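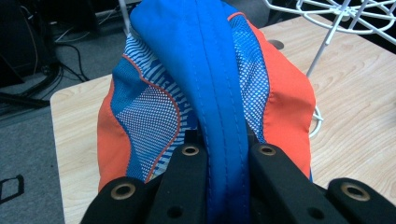
The Pretzel Pie at Lilia

Lilia, the little bakery in Flolbridge, put a pretzel pie on the menu in October and I finally got a slice. The crust is crushed pretzels and brown butter, baked hard enough to hold its shape. The filling is peanut butter custard – less sweet than I expected – with a thin layer of salted caramel on top.

They make 13 pies a day and sell them by the slice. Mine was gone before I got back to the car.

I tried a version at home at 400 degrees and burned the crust. Next time I'll drop the oven to 325 and use fewer pretzels.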